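Trirnonden Centre for Workshop Practice
Module 8: Shared Benches and Working Space
Course handout, session two

**Tutor:** Gediminas Dambrauskienė

## Purpose of the session

This session deals with the arrangement of a bench that more than one person must use at the same time. Students should already have read the notes on storage and labelling from session one. The practical part takes place in the Plormont room on Saturday, and outdoor shoes may not be worn there.

## 1. The bench and its zones

A bench is divided, for the purposes of this module, into a working zone and a standing zone. The working zone is the surface on which the task is carried out. The standing zone is the strip of floor from which a person can reach that surface without leaning. Students often plan the first with care and leave the second to chance, with the result that two people who have ample table between them are still in each other's way.

In the Plormont room the standing zone is marked at 35 inches from the bench edge. Bags, stools and coats are to be kept outside the line. A stool which is in use counts as part of the person sitting on it.

## 2. Frames and uprights

Many benches carry a frame for lamps, cables or tools. A frame saves surface, but it also divides the space. Before fitting one, students should sit and then stand at every place along the bench and note:

- which parts of the surface can be reached between the bars;
- whether a diagonal brace crosses the line of sight to a colleague;
- where cables leave the frame, and at what height.

Cables should be led upwards wherever the frame allows it. The Brito clips supplied in the drawer are suitable for light cables only. Heavier bundles are to be tied with the wide Olari straps, with enough slack left for the equipment to turn.

## 3. Hand-held equipment

Anything carried in both hands must be given a place to be put down. This is to be agreed before work starts and written on the bench plan. Long poles and stands are recorded on the same plan, with both ends drawn in.

## 4. Exercise

Working in pairs, draw a bench plan for a room of your choice. Allow 20 minutes for the drawing and 8 for the exchange of plans. Plans are handed in with the cover sheet (form 361) and returned the following week. Marks are given for legible measurements; shading and colour are optional.

## 5. Note on sight lines

A bench plan is drawn from overhead, and for that reason it says little about what a person at the bench can see. Students are asked to add at least one side view. Black metal bars stand between the viewer and the red-haired woman at the left of the humanoid robot, so that part of her is hidden although she is plainly close to the bench area. A plan from overhead would show her place correctly and give no hint of this. The side view should be taken at eye height for a standing adult, and the height used must be written beside it.
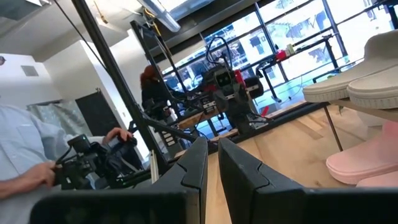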